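Sarnix Support - Ticket history
Product: Sarnix Sim, household scene pack (bedroom)
Status: Awaiting customer
Priority: Normal
Opened: 30th January
Account: Arsenault, evaluation licence

Customer report

We are evaluating the household scene pack against our own tidy-up tasks. The bedroom scene loads and renders, but the soft toy placed on the mattress does not stay where the task file puts it. On most resets it drifts towards the side railing during settling and ends up touching it, or close enough that the planner rejects every grasp. The same task file runs without fault in the living room scene.

Batch of 400 resets, default settings, fixed seed list attached. 326 of them reached the start of the episode with a valid grasp on the toy. The remainder were thrown out by the planner before the first motion. We need the rejection rate well under that before we can recommend the pack internally.

Environment: Linux workstation, headless, one GPU. Scene pack installed through the Stimov launcher. Physics step left at default.

Reply from support

Thank you for the seed list. Please supply the following so that we can reproduce it:

the task file, unedited
the launcher log from a failed reset
one render taken after settling and before the first motion
the output of the contact report for the toy, the mattress and the railing

Please also confirm whether the long rod is part of your task or was left in from the template. It has its own collision body and will be considered by the planner.

Customer reply

Task file, log and contact report attached. The rod is ours and is needed for the second half of the task. Render from a rejected reset is below.
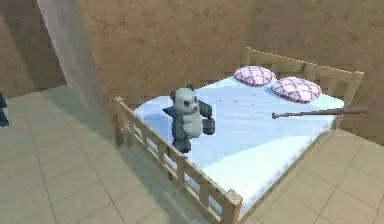
Fig. 1 - Bedroom scene after settling: panda at the railing side of the mattress, rod lying across the sheet.

The toy is upright in this one. In others it is on its side. We have tried raising the spawn height and lowering it, with no useful change. Raising it made the landing position less repeatable.

The contact report lists the toy against the railing collider on every rejected reset, including a few where we would have said by eye that there was a gap.

Reply from support

Reproduced on our side with your seeds. There are two separate faults.

1. Railing collider. In the current pack the side railing uses one convex hull for the whole part. The hull closes the spaces between the balusters and carries a contact margin that extends inwards over the mattress. Objects near that side are reported as touching before the visible meshes meet. The headboard has the same type of hull, but your task places nothing close enough for it to matter.

2. Mattress surface. The mattress is a rigid body with a friction value that was set for the pillows. Light objects with small feet slide on it during settling. The living room scene uses a different surface material, so the fault does not appear there.

Workaround, to be applied in this order:

Open the scene settings and set the railing collider to decomposed.
Set the contact margin on the railing to zero.
Copy the surface material from the living room sofa to the mattress.
Increase the settling period to 80 steps.
Clear the collider cache, then restart the launcher. A scene reload alone keeps the old hull.

Load time will go up slightly with the decomposed collider. Please rerun the same seed list and send the summary file only.

Customer reply

Applied as written. First rerun showed no difference. The cache had been cleared for the wrong profile - the launcher keeps one per licence and we have two installed. Cleared the correct one and ran again.

Second rerun, same 400 seeds: 16 rejections. The contact report no longer lists the railing for any of them. All 16 are planner failures against the rod, where the approach to the toy passes over it. We consider that a task problem and will move the rod's spawn region.

Two remaining points:

The decomposed setting is not saved with the scene. It returns to convex each time the launcher updates the pack. Is this intended?

The documentation for the Givach gripper model gives a finger opening in the text which does not match the value in the model file. We used the value from the file. Please confirm which is correct.

Reply from support

The setting is not meant to be lost. Logged as a defect against the launcher. Until it is fixed, put the collider override in the task file, under scene overrides, where the update does not touch it. The pack itself will ship with the decomposed railing and a separate mattress material in the February release.

On the gripper, the model file is correct. The documentation page was written for an earlier revision and is being amended.

Ticket set to awaiting customer. Please confirm that the override survives a pack update and we will close it.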